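The screens came out of the house in Branberg in November, wrapped in bed sheets and tied with garden twine. There were six of them. The family had used two as room dividers and kept the rest behind a wardrobe, where mice had got at the lower corners.

Honeylyn Lagman drove up to see them the same week. She has repaired paper and silk for the Dremham Museum since it opened its east wing, and she had been told to expect prints. What she found was a set of painted folding screens on gold-leafed paper, with pine trees, a riverbank and a long line of geese crossing from one panel to the next. Nothing was signed. One panel carried a red seal, rubbed almost smooth.

"I put the sheets back over them and called the office," she says. "I didn't want to move anything until we had the right van."

The museum bought the set from the Chettiar family that winter. The price has not been made public. Part of the money came from a fund set up for Asian painting, which had gone unspent for years while the curators waited for something large enough to anchor the gallery.
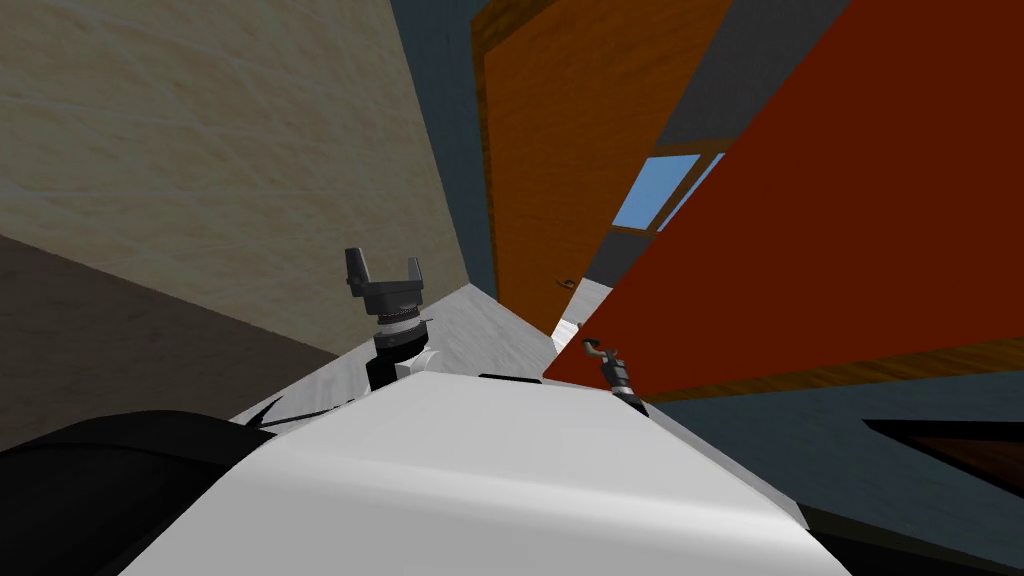 By Ajith Unnithan
Sun 19 March

Work on the first pair is now well along. The old hinges were paper, as is usual, and most had split. Lagman and her assistant lifted the panels apart, numbered the backs in pencil and laid them face up on felt. The gold came next. Loose flakes were set down with a weak seaweed glue, brushed on through thin tissue, then left under weights overnight.

The backing layers told her more than the front did. Someone had relined the screens using pages from an account book, and 80 of those pages can be read. They list rice, lamp oil and lumber, with names of buyers but no town. A reader at Dremier College is copying them out and hopes to match a name to a temple record.

Dating the paintings is slower work. The museum's label will say they are at least 200 years old and leave the artist's name blank. Two dealers have suggested a workshop in Kyoto. Lagman doesn't argue with that, but points out that the geese and the trees seem to be by different hands, and that the riverbank was repainted at some point in a flatter green.

She plans to leave the green alone. The mouse damage will be filled with toned paper and kept slightly darker than the gold, so that a visitor standing close can tell it from the original.

The first pair goes on view in the east wing when the new cases are ready. The others will stay in storage, flat, until their hinges are done.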